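Ticket: Second arm and wrist camera budget, bread handling cell
Opened by: Kanako Ikeda, Lullwood site
Status: Open, waiting on quote
Priority: Normal

Comment 1
Hello all! I've got the go-ahead to put together next year's equipment request and I'd love your help getting it right. The pot is 3000 for the whole cell, and the order has to be in before December. I've been going through the wrist views to see what deserves the money.
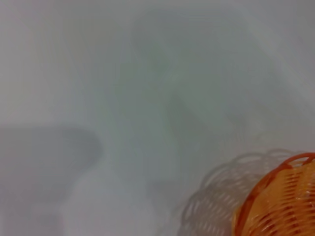

My first thought is the wrist camera. We've been arguing over focus since the Skirance kit went in, and I'd like to settle it before anyone asks for more pixels. The basket's orange weave is easy enough to pick out down in the corner, but the greenish-grey patch up the middle is a blur I couldn't put a name to. Could someone check whether the Zomia lens set comes with a focus ring? They list it at 800 and I would happily buy it tomorrow if so.

Comment 2
Checked with Zomia. Focus ring is included, but the mount is extra. They'll send a drawing.

Comment 3 (Kanako Ikeda)
Brilliant, thank you! Mount drawing received 2020-04-11 and attached to the parts list. On to fingertips.
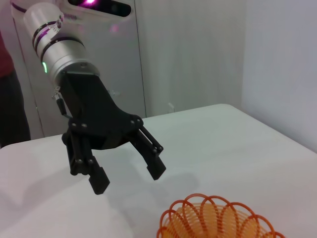 Kinoshita do replacement pads in 2 widths and I'm very taken with the narrow ones. What matters to me is how much rim a pad can get hold of, and ours are plain rectangular blocks going up against a row of looped orange wire, so I'd like to try something slimmer that might slip between the loops. Please put 3 pairs of the narrow on the list, plus a spare cable (the one down the side of the wrist bracket is the sort of thing I'd rather have in a drawer than on back order).

Comment 4
Pads added. Do you still want the second arm on the same request, or split it off?

Comment 5 (Kanako Ikeda)
Split it, please. The arm can go on the long-term plan with its own number. I'm attaching this to that one, as it makes the case for two arms better than my spreadsheet does!
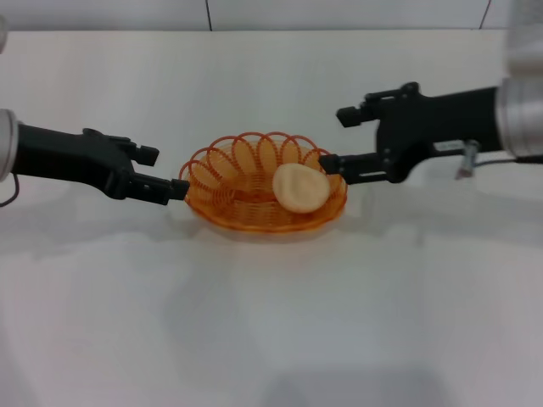 Both grippers at the basket rim, one bread roll inside.

Still to do: mount price from Zomia, delivery time on the pads, cable part number.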